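Ombre portée

Une ombre portée est la région d'une surface privée, en totalité ou en partie, de la lumière d'une source par l'interposition d'un corps opaque ou translucide. Elle se distingue de l'ombre propre, qui désigne la partie du corps lui-même non exposée à la source. L'étude des ombres portées relève de l'optique géométrique, de l'éclairagisme, de la géométrie descriptive et du dessin.

Terminologie

Le vocabulaire courant confond souvent l'ombre et la pénombre. En optique, l'ombre (ou ombre pure) est l'ensemble des points d'où aucune partie de la source n'est visible. La pénombre est l'ensemble des points d'où la source est visible en partie. Une source ponctuelle, cas idéal, ne produit pas de pénombre géométrique. Toute source réelle possède une étendue et donne un contour progressif.

Le terme d'antombre s'applique à la région située au-delà du sommet du cône d'ombre pure, lorsque le corps interposé est plus petit que la source. Un observateur placé dans l'antombre voit le corps se détacher entièrement sur la source. La configuration se rencontre lors des éclipses annulaires de Soleil.

Géométrie

Soit une source de diamètre D, placée à une distance a d'un bord opaque, et un écran placé à une distance b de ce même bord, les plans étant parallèles. La largeur p de la pénombre vaut :

p = D × b / a

La largeur croît donc avec l'étendue de la source et avec l'éloignement de l'écran. Elle décroît quand la source recule. Pour une source de 140 mm placée à 4 000 mm du bord, et un écran situé 2 m plus loin, la pénombre mesure 70 mm. Si l'écran touche le bord, elle s'annule et le contour paraît net, quelle que soit la source.

Lorsque le corps est plus petit que la source, l'ombre pure a une longueur finie. Au-delà, seule subsiste une zone d'éclairement réduit, dont le contraste diminue avec la distance. Un fil tendu devant une large baie vitrée peut ainsi n'avoir aucune ombre perceptible sur le mur opposé.

Éclairement dans la pénombre

Le profil d'éclairement d'un bord à l'autre de la pénombre dépend de la forme de la source. Une source rectangulaire uniforme, dont un côté est parallèle au bord opaque, donne une variation linéaire en première approximation. Une source circulaire donne une courbe en S, dont la pente maximale se trouve au milieu de la transition. La lumière renvoyée par les parois s'ajoute à l'ensemble et relève le niveau minimal. Une ombre n'est entièrement noire qu'en l'absence de toute lumière indirecte.

Le facteur d'ombre désigne le rapport entre l'éclairement mesuré en un point occulté et celui qui serait mesuré au même point sans le corps interposé. Il est compris entre zéro et un.

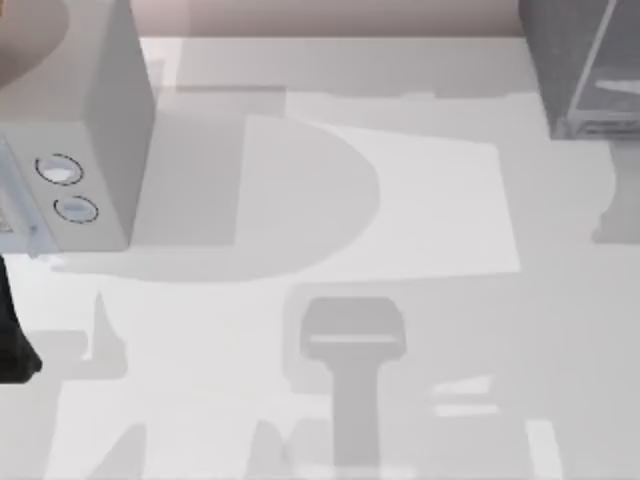
Ombres aux contours adoucis sur un plateau gris clair (image de synthèse). 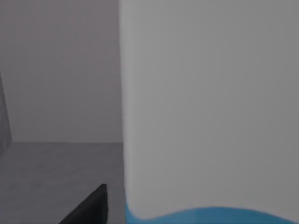
Pourquoi l'ombre d'un poteau est-elle plus nette à son pied qu'à son extrémité ?

Le pied du poteau touche le sol, et la distance b y est nulle ou très faible. La partie de l'ombre correspondant au sommet se forme beaucoup plus loin du bord occultant. La pénombre s'y élargit en proportion, alors que la source, le Soleil, conserve le même diamètre apparent.

Sources multiples

Plusieurs sources produisent autant d'ombres distinctes, qui peuvent se recouvrir. Avec 3 luminaires identiques, un corps donne jusqu'à trois ombres d'intensité voisine, et la zone de recouvrement commune est la plus sombre. Si les luminaires sont rapprochés, les ombres fusionnent en une transition en paliers. Des sources de teintes différentes donnent des ombres colorées : la région occultée pour une source reste éclairée par les autres et prend la teinte de leur mélange.

Mesure

La mesure s'effectue au luxmètre, par déplacement de la cellule le long d'une ligne perpendiculaire au contour. La surface sensible doit rester petite par rapport à la largeur de la transition, faute de quoi le profil relevé est artificiellement adouci. Les relevés photographiques sont possibles à condition de connaître la réponse du capteur et la réflectance de l'écran.

La méthode dite de Kemeck, employée à l'atelier d'éclairage de Rudska, utilise un bord droit mobile et une cellule fixe. Décrite par Gladys Urio dans une note datée du 12 septembre 2024, elle évite de déplacer l'instrument entre deux lectures, mais suppose que l'éclairement ambiant reste constant pendant toute la série.

Applications

En éclairage intérieur, la limitation des ombres dures sur le plan de travail s'obtient par des sources étendues, par la multiplication des points lumineux ou par un éclairage indirect. En urbanisme, le tracé des ombres des bâtiments aux différentes heures permet d'évaluer l'ensoleillement des parcelles voisines. En gnomonique, la pénombre limite la précision de lecture du cadran solaire, le bord de l'ombre du style n'étant jamais défini par une ligne.

Voir aussi

Cône d'ombre
Diffraction par un bord
Éclipse
Gnomonique
Ombre propre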